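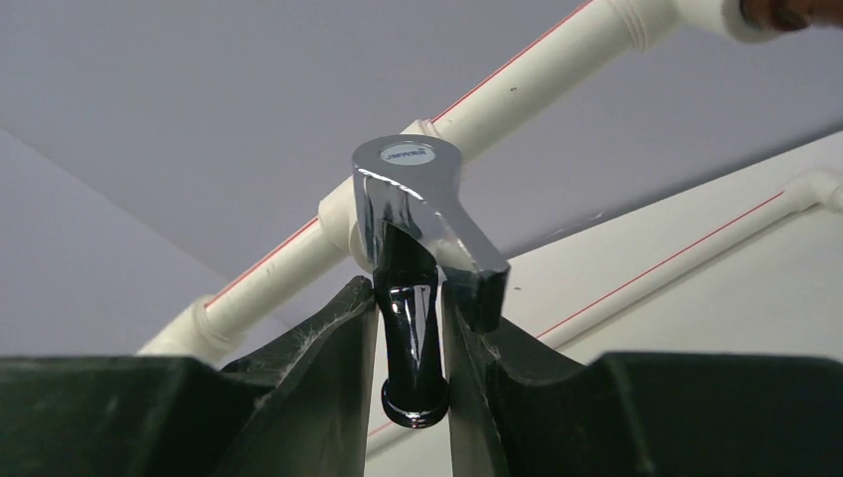 Chrome faucet on a plastic pipe.

Rural Water Access Program, Prutberg District
Progress report to the Hindevent Fund, second period
Prepared by Amber Mellor, program manager

Summary

The program is on schedule for household connections and behind schedule on the storage tank at Arruda. Spending is below plan, mainly because the tank contractor has not yet billed for the second stage. We are asking for one change to the budget, described under Finance.

Household connections

The target for the full grant is 216 households connected to the piped supply. At the end of this period 142 are connected and metered. The remaining households are nearly all on the upper road out of Arruda, where the trench has to cross rock. The digging crew there is now using a rented breaker, and progress has been slow but steady.

Each connection includes a meter box, a shutoff valve and one outdoor tap. Householders pay for any plumbing inside the home. Several families have asked whether the program can help with indoor work. We have told them it cannot under the current grant, and we have passed along the names of two plumbers in Vilarport who offer payment by installment.

Storage tank

The base was poured in March. The walls should have followed within a month, but the steel delivered to the site was the wrong grade and our engineer rejected it. The supplier took it back without charge. Replacement steel has been delivered and checked, and wall work has started. We now expect the tank to be filled and tested late in the next period.

Until then, the upper road is served directly from the Prutberg main. Pressure is adequate in the morning and poor from 5 p.m. until late evening. Households on that line were told about this before they signed up, and we repeated it in the last billing notice.

Water quality

Samples are taken at 14 points along the network and sent to the laboratory in Vilarport. All results this period were within the national limits except one, at the old school standpipe, where chlorine was too low. The line was flushed and the next two samples were normal. We have moved the dosing check at the pump house from weekly to twice weekly and intend to keep it that way through the summer.

Billing and repairs

Bills now go out on time. In the first period they were up to three weeks late, which caused confusion over which month was being paid. Collection has improved as a result, though a small group of accounts has never paid and will need a visit. Shutting off supply is allowed under the user agreement. We have not done it so far and would prefer to offer payment plans first.

Most repair calls were for leaks at the meter box. The cause was a batch of rubber washers that were too thin. The field crew is replacing them as it reads the meters — the job takes a few minutes per box — and calls have already dropped. Other calls were for stiff valves and one pipe broken by a plow.

Finance

Unspent funds on the pipe and fittings line are roughly 2517 dollars. We ask permission to move this amount to equipment rental, to cover the breaker on the upper road for longer than planned. The total grant does not change. If the Fund agrees, a short written confirmation is enough for our auditor.

Staffing

The second meter reader started this period and now covers Arruda alone. The bookkeeper position is still part time. We had planned to make it full time by now, but the workload does not yet call for it.

Next period

Finish the trench on the upper road and connect the households along it. Complete and test the tank. Agree on payment plans with the accounts that are furthest behind. Replace the remaining washers. The updated network map will be sent separately once the surveyor has checked the upper road section.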